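Thursday night, and I have finally started on the spare room. By "started" I mean I got the cardboard box out and put it on the pink fabric, which I'd been meaning to iron since March.

The plan is simple. Soft toys in the box, box to Marwa Bouzid's stall at the Ornance fair, me on the sofa by nine.
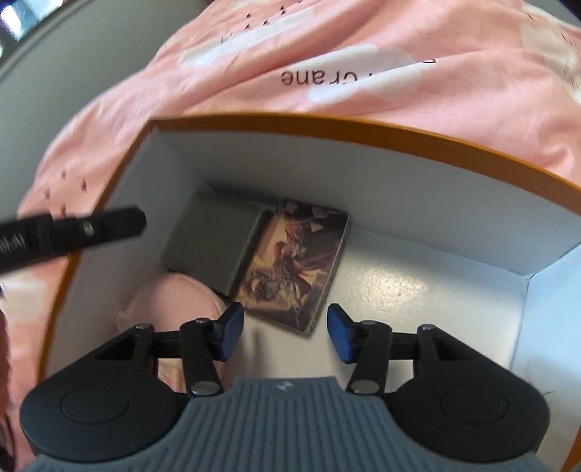
Noemi Fontana messaged to ask why I don't just buy a proper storage tub. I have priced storage tubs, Noemi. I could have a weekend away with a storage tub.

Besides, it's a good box. White inside, orangey-brown round the rim, better looking than half my furniture.

Rules for tonight: if it has a face and no name, it goes. This fell apart at the very first bear, who was given a name on the spot by my own treacherous mouth. Hello, Molby.

Molby is staying in the box for now - as a trial separation. 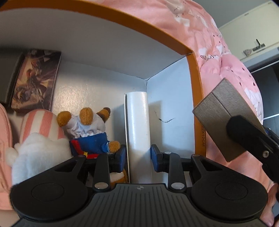

He has a blue outfit with a bit of red on it, and I've just remembered I don't own a single item of clothing that smart.

The fluffy white one is going, no question. The stripy pink and cream one is going as well, unless someone in this thread makes a case for it before bedtime.

Brunello Ferraro has made a case for it. It was 200 words long and mentioned my grandmother twice.

Current score after 87 minutes: toys rehomed, none. Cups of tea, several. The pink fabric is still creased and I'm now calling it a rug.

Marwa, if you're reading this, put me down for a cake.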